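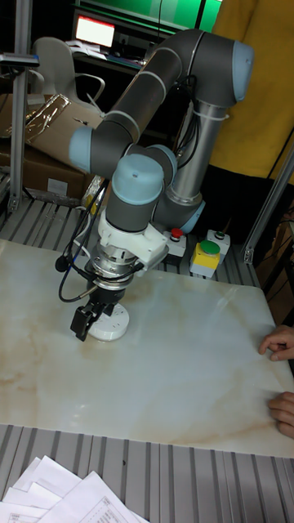
M. Fitzgerald
Contributing Editor, Automation and Measurement

Torkosden bench comparison

The Torkosden bench comparison is a procedure for evaluating robot grippers on a single collaborative arm, in which each gripper is mounted in turn on the same wrist and made to carry out an identical series of approaches, grasps and releases over a flat board. It takes its name from the Torkosden automation laboratory, where it was developed, and it is used mainly by small manufacturers, technical colleges and integrators that must choose between end effectors without access to a full production cell. The term is also applied, more loosely, to any side-by-side gripper trial in which the arm, the controller and the workpiece are held constant.

Background

Published gripper specifications generally state stroke, maximum force, payload and mass. They are measured by the manufacturer under conditions that vary from one firm to another, and they seldom indicate how a gripper will behave when it must close on a low object lying directly on a hard surface. Two grippers of the same nominal stroke may differ considerably in this respect. A finger that swings through an arc as it closes can strike the work surface before it reaches the part, whereas a finger that travels in a straight line keeps its height but often requires a bulkier housing.

The Torkosden laboratory encountered the difficulty while selecting equipment for a sorting project and began to record its trials in a standard form. The first version of the procedure was circulated in January as an internal memorandum. It dealt only with two-finger electric grippers. Later versions extended the method to vacuum cups and three-finger designs, although two-finger models still make up most of the recorded work.

Apparatus

The arm is a jointed collaborative model fixed to a vertical column at the rear of the bench, so that it reaches forward and down over the working area. A wrist segment pointing straight down is the standard starting posture. Mounting the arm behind the board leaves the front of the bench open to the operators, and the procedure requires that the control buttons remain reachable throughout. On many benches these are small separate boxes set near the base of the column, with push buttons in contrasting colours.

The tool stack is the assembly between the last joint of the arm and the fingertips. In the usual arrangement it includes a bracket-style adapter, a layered metal flange and the gripper itself. Each additional element lengthens the stack and moves the centre of mass away from the wrist. The procedure therefore calls for the complete stack to be weighed and its length entered in the controller before any motion is commanded. Entering the figures for the gripper alone is the most frequent error noted in trial records - it produces a tool point that is too high, and the arm then drives the fingers toward the board.

Cables leaving the wrist should be given a loop generous enough to follow the tool without pulling on its connector. Trials are repeated if a cable touches the workpiece or becomes taut at any recorded pose.

The board may be of any rigid material, provided that it lies flat and is large enough for every position in the series. Patterned surfaces, including marble-effect boards, are permitted for mechanical comparisons. They are considered a harder test when an overhead or post-mounted camera is used to locate the part, particularly if the surface also carries a sheen. A pale disc on a pale board offers little contrast, and the combination is retained in the method for that reason.

Workpiece

The reference workpiece is a low white disc with small holes in its upper face. Its round outline means that a parallel pair of jaws meets it at two opposed points, so any lateral error in the approach tends to rotate or shift the part. The holes provide an orientation mark by which rotation can be judged after release. Where a laboratory substitutes a part from its own production, the substitution must be stated in the report, and results are not compared with those obtained using the disc.

Procedure

The operator first brings the gripper down at reduced speed until the fingers are level with the side of the disc, and confirms clearance from the board. The tool point is then stored. From this pose the arm is withdrawn vertically, and the automatic series begins.

A complete series consists of 55 cycles at each of 5 positions on the board. The positions include the centre, directly in front of the column, and points near the limits of comfortable reach, where the arm is less stiff and the wrist must adopt a less favourable angle. A grasp is recorded as successful when the disc is lifted clear, held during a short transfer and set down without falling over or sliding beyond its marked outline. Fingertip contact with the board is entered separately and does not in itself constitute a failure.

If the board moves during a series, the affected position is run again from the first cycle. Clamping is preferred in the current text, though earlier editions left the matter to the judgement of the operator.

Kemomeck and Nudier trials

The best-known application of the method is the comparison between two-finger grippers supplied by Kemomeck and Nudier. The Kemomeck unit had the narrower jaws and the lighter body. The Nudier unit closed more slowly but applied a steadier force at the end of its travel, and it was the less affected by small errors in approach height. A total of 423 cycles was entered in the published table after interrupted runs had been removed, a number that fell short of the complete series for both grippers. The report attributed the shortfall to repeated recalibration of the tool point at the outermost positions.

The authors declined to name a preferred gripper. They recommended the Kemomeck unit for crowded fixtures and the Nudier unit for parts lying on open surfaces, and noted that changing the fingertips altered the results more than changing the controller settings.

Criticism

The method has been criticised for its dependence on one shape of workpiece. A disc favours grippers with flat, parallel jaws and reveals little about the handling of soft, tall or irregular goods. Some integrators have also objected that the slow approach conceals differences in closing time, which may matter a great deal on a packing line. Supporters reply that the procedure was intended as a first screening - a means of removing unsuitable tools before more costly trials are arranged.

A further objection concerns the tool stack. Laboratories that fit a sensor or tool changer between the arm and the gripper obtain results that cannot be compared directly with those of laboratories that bolt the gripper to the wrist. Version 2 of the procedure addresses this by requiring the stack length to be printed beside every result.

See also: end effector; tool centre point; force-limited gripping; collaborative robot

Article last revised 5/30/26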